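Ondel running shorts, rust red: my thoughts after a month

I wasn't planning on buying new shorts at all. My old pair had gone saggy at the back and I'd made my peace with it, but then Mavis Kasprzak from my Thursday-night lot turned up in a pair of Ondels and wouldn't stop going on about the pocket. So in May I caved and ordered some, and I've worn them to death ever since (runs, gardening, one very muggy train journey to Drirkmont).

First thing, the sizing. I'm usually a medium and the medium was snug on the hips when I tried it, so I swapped for a large and that's been spot on. The swap took 3 emails, which was a bit much, but the person who finally sorted it was lovely and they didn't charge me postage. If you're between sizes, go up!

The fabric is light and a touch crisp when it's new. It softened after a few washes. I do mine at 30 with everything else and hang them over the bath, and they're ready by morning. The colour has held up nicely too. I was worried about that red getting into my white socks, so the first wash was done solo, and the water looked clear enough to me.

On the run they're good. Roomy legs, no chafing, even on the long loop past the reservoir which normally finishes me off. The waistband has a bit of a habit of rolling if you tie the cord too loose, and I'd like the cord itself to be longer. I've lost one end inside already and had to fish it out with a safety pin, swearing.

The pocket deserves its own paragraph. I keep my door key and a bank card in it and neither has ever budged. My phone fits but bounces, so I carry that on my arm. What I like is having a proper zip, my old Szabo pair just had a flap and I once dropped a key somewhere along 4 miles of canal path.
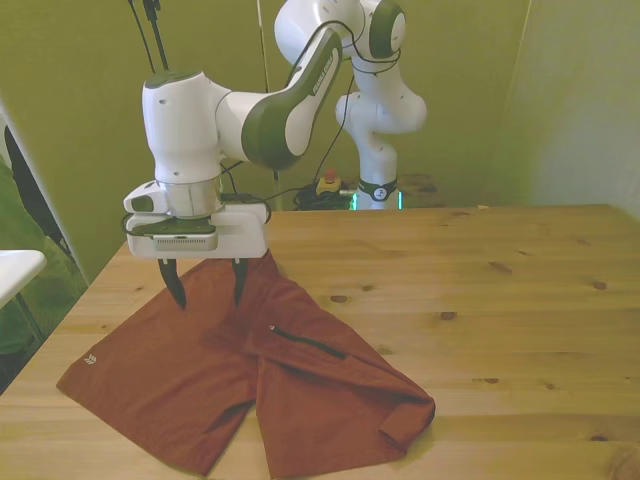

Folding them is a faff, I'll admit. The material is slippery, so they never stay in a neat square in the drawer, and the waist bunches up the minute you lay them down. I spread them out flat on the table and smooth from the middle, and even then one hem likes to turn itself up into a little cuff. The black zip runs on a diagonal across the leg, so I fold around it and keep the silver puller on the outside where it won't snag. The small white logo is down on the other leg and hasn't cracked or peeled on mine yet.

Would I buy them again? Yes, probably in a darker colour for winter. I'd knock a bit off for the cord and the rolling waistband, and they're not cheap, but they've been on nearly every run I've done this month and I still reach for them first. Mavis is already on her second pair, the show-off.

Filed under: Kit reviews, Shorts, Summer running

© June 2019 Liviu Surdu | Contact | Back to top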